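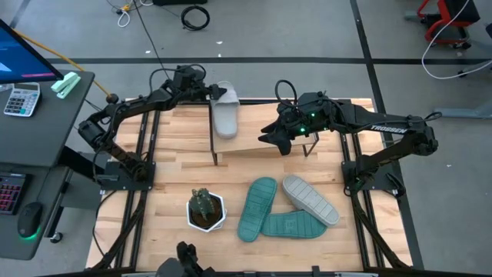
I have been reading robot learning papers for long enough to have developed a grudge against the success rate, and I'd like to air it while I still have the energy. You know the number I mean. It sits in bold at the right end of the results table, and everybody's eye goes straight to it (mine too, I'm no better). Take a job that sounds as plain as putting sandals on a rack. With a gray one lying lengthwise on the little raised platform and the other gray one on its back, its heel end over a teal sandal that is itself overlapping its mate, there are already a good many different problems on one tabletop, and the success rate is going to pour them all into the same bucket and hand us back a percentage.

My own group, which is small and chatty and meets on Friday afternoons when we should all be doing something else, spent most of October arguing over this. We had trained a policy we call Mimport on 428 demonstrations, and we held it up against an older one, Skuvance, that had been trained on 202. Mimport won. It won by a nice margin, too, and I wrote a very cheerful paragraph saying so. Then Ingrid Brannigan asked me what kind of starts it had won on, and I had to admit I didn't know, as we'd thrown that away. We had kept a yes or a no for every trial and very little else!

So we did it over, 400 trials, and this time we wrote down how the sandals lay before the arms moved: sole up or sole down, alone or touching, on top or underneath. It was slow, dull work and I complained the whole way through. What came out of it was that nearly all of Mimport's lead lived in the easy starts. On sandals lying apart it was lovely to watch. On the overlapping ones the two policies were so close that I wouldn't bet my lunch on either. All that extra data had bought us a smoother version of something we could already do.

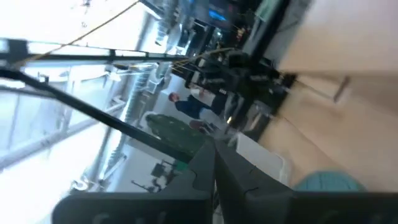 A view from the wrist, with the tabletop off to one side and something turquoise just past the right finger.

Now, there's a fair reply to this, and Colleen Leclerc made it to me over a long cup of coffee. A single number, she said, is what lets strangers compare their work. If every lab reports its own pet categories, then we'll have a hundred little tables and no way to lay them side by side. I take that seriously. I remember what the field was like when every paper came with a video and a promise, and I don't want to go back there. But I think she's giving the single number credit for a job it doesn't do. My sandals aren't your sandals. Your starting positions were set out by a tired graduate student with habits of his own, and mine were set out by me, and I have since learned that I tend to leave a kind gap between things when I'm hoping for a good result. Two success rates from two labs look comparable because they're both percentages, and that's about as far as it goes.

The wrist cameras make me feel this even more strongly. People talk about them as if they simply gave the policy a closer look at the object, and sometimes they do. Spend an afternoon scrolling through what those cameras record, though, and you'll find an awful lot of gripper, a tilted room, bright windows, and the object itself blurred in a corner, half behind a finger. The policy has to choose its next motion with that as part of its evidence. When it fails there, I'd like to know that it failed there, and whether the other views had anything better to offer at that moment. A zero in a column doesn't tell me.

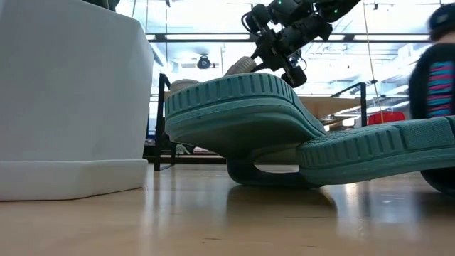 I'm also fond of partial credit, which some of my colleagues consider a moral weakness. If an arm gets hold of the right sandal and then sets it down crooked, that's a different animal from an arm that closes on air, and the person who has to fix it tomorrow needs to know which one she's got. The Trernitz group has been scoring by stages for a while now, reach and grasp and lift and place, and their tables are ugly and long, and I learn more from them than from papers twice as elegant. Bae, the little scoring script we use ourselves, does something similar in a clumsier way. It has 2,480 stage labels in it at the moment, and I entered far too many of those by hand in the evenings with the radio on.

What I'd ask for is modest. Keep the bold number if you must. Put the starting arrangements next to it, sorted by how tangled they were, and say who set them out and how. Give the failures by stage. If there's no room in the paper, put it in the appendix, and I promise that at least one reader will turn to it before she looks at anything else. We're redoing our own table that way now, and the cheerful paragraph has been cut down to two sentences, the second of which begins with "However."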